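실험실 자동화 셀 안전·운용 기준 수립 과제 중간 진도 보고

과제명: Turnstead 벤치탑 로봇 셀 운용 기준 정비
제출처: Danladi 연구지원실
작성: 도하늘 (Ha-neul Do), 검토: Kwok-wai Hsiao
보고 대상 기간: 2월~5월

1. 진행 현황

본 과제는 소형 다관절 로봇을 이용한 시료 취급 작업에 대하여 시뮬레이션 단계와 실기 단계에 공통으로 적용할 운용 기준을 작성하는 것을 목표로 한다. 기준서 초안은 총 8개 장으로 구성하였으며, 이 중 여섯 개 장의 내부 검토를 마쳤다. 미완료 장은 제5장(밀폐함 출입 동작)과 제7장(변경 이력 관리)이다.

위험성 평가는 ISO 12100의 절차를 따랐고, 로봇 시스템 통합 관련 요구사항은 ISO 10218-2를 기준으로 정리하였다. 협동 운전은 본 과제의 적용 범위에서 제외하였다. 작업자가 셀 안에 있는 상태의 자동 운전은 허용하지 않는다.

2. 시뮬레이션 검증

동작 시나리오 331건을 등록하고 각 시나리오에 고유 번호, 초기 자세, 목표 자세, 허용 오차, 판정 조건을 기재하였다. 등록 양식은 I-hsuan Man이 작성한 3판을 사용한다. 판정 조건이 누락된 시나리오는 실행 대상에서 자동 제외되도록 하였다.

반복 실행은 누적 3000회를 완료하였다. 실행 기록에는 장면 파일의 판 번호와 난수 초기값을 반드시 포함한다. 3월 이전 기록 일부에 난수 초기값이 빠져 있어 해당 분은 재현성 집계에서 제외하였으며, 재실행은 6월 중 마칠 예정이다.

장면 구성에 관한 규칙은 다음과 같이 확정하였다.
가. 로봇 베이스 좌표계를 기준 좌표계로 하고, 작업면 위의 물체 위치는 모두 이 좌표계로 기록한다.
나. 충돌 형상은 시각 형상과 별도로 관리한다. 투명 재질의 물체에도 충돌 형상을 지정한다.
다. 주변 가구는 로봇 도달 범위 밖에 있더라도 장면에 포함한다.
라. 작업면 배치를 변경한 경우 장면 파일의 판 번호를 올리고 관련 시나리오를 다시 승인받는다.

나항은 Maëlys Guérin의 지적에 따라 추가하였다. 초기 장면에서는 투명 판에 충돌 형상이 지정되지 않아 그리퍼가 판을 통과하는 경로가 정상으로 판정된 바 있다. 수정 후 동일 시나리오를 다시 실행하여 충돌로 판정됨을 확인하였다.

3. 실기 이관 기준

실기 이관 전 시험 속도의 상한은 공구 중심점 기준 초당 400 mm로 설정하였다. 이 값은 과제 내부 기준이며, 개별 셀의 위험성 평가 결과에 따라 하향할 수 있다. 상향은 Savvas Petridis의 서면 승인을 요한다. 비상정지 회로와 보호정지 기능은 이관 당일 작업 시작 전에 시험하고 결과를 점검표에 기록한다.

Lukidham 시험실의 점검표와 Arudby 시험실의 점검표는 항목 순서와 용어가 서로 달라 하나로 통합하는 중이다. 특히 ‘정지’와 ‘일시정지’의 구분이 일치하지 않는다. 통합본에서는 구동 전원 차단 여부를 기준으로 두 용어를 구분한다.

4. 지연 사항 및 조치

제5장은 밀폐함 개구부 주변의 최소 이격거리에 대한 합의가 이루어지지 않아 지연되고 있다. 현재 두 가지 안을 비교 중이며, 동일한 시나리오 묶음으로 시험한 뒤 한 가지를 채택한다. 제7장은 기록 보존 기간이 정해지는 대로 검토에 회부한다. 예산 집행은 계획 범위 안에 있고 항목 간 전용은 없다.

5. 다음 기간 계획

6월에 누락분 재실행과 점검표 통합을 마치고, 7월에 기준서 전체본을 제출한다. 연구지원실에는 제5장 비교 시험 결과를 전체본보다 먼저 송부하겠다. 기록 보존 기간에 대한 연구지원실의 의견은 6월 말까지 회신을 요청한다.

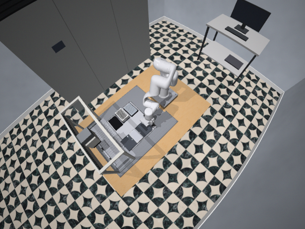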